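Filed under: Shop Floor, Automation

Working next to the arm at Gadell

The assembly lead at Gadell's plant in Clitach has worked on desks for 11 years. She started on the packing line, moved to final assembly, and now runs the group that finishes the Hondedeck, a work table with its hardware mounted under the top. In August the plant put a robot arm on the last station before packing. The staff call it the Voyle, after the project that brought it in.

We met in the break room at the end of the early shift. She asked that her name be left out.

The arm's job is checking the underside. It reaches in below the top, looks at the screws and the wiring, and uses its gripper to nudge parts that ought to be fixed in place. If something moves or looks wrong, the table goes to a side bench and a person deals with it.

"Before, that was us with a flashlight," she said. "You bent down, you looked up, you put your hand in there. Some people knelt. By two in the afternoon you could tell who had been on that station all day."

The plant had finished 3,675 tables with the arm in use when we talked. Of those, 347 went to the side bench. She thinks around 7 in every hundred would have been sent back under the old way of checking, so the share has gone up a little. She doesn't put that down to worse work.

"It sends over things I would have passed. A wire hanging a little low, for instance. Sometimes it's right and sometimes I look at it and send the table straight on to packing. At first that made people mad. They felt they were being graded."

Management had told the crew the results would not be tied to names. She said it took a while for people to believe it, and that a few still don't.

No one on her crew was let go. Two people moved from the checking station to the side bench, where the work is slower and needs more judgment. One asked to go back to assembly after a month and did.

"He liked moving around. At the bench you stand there and wait for a problem to come to you. That isn't for everybody."

She has complaints of her own. The arm is slow in tight spots, and the line backs up behind it when several tables come through together. It also has trouble with shadow. Where the cables go up under a bracket, the view can be close to black, and someone has to check by hand anyway.

Her screen shows what the wrist camera sees, and she has learned to read it. The part she watches most is where the gray plastic pieces meet under the wood, with the spring in the recess between them and one finger of the gripper coming in from the lower left.

"I look for the screws first, then the spring, then where the blue wire runs. I did it in the same order with the flashlight." 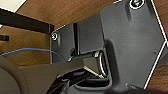

What she would change

More light on the wrist, she said, and a say in when the arm gets its updates. The last one came in the middle of a shift. She would also like the bench crew trained to stop and restart the arm themselves. Right now they have to call her over, and she is often at the other end of the building.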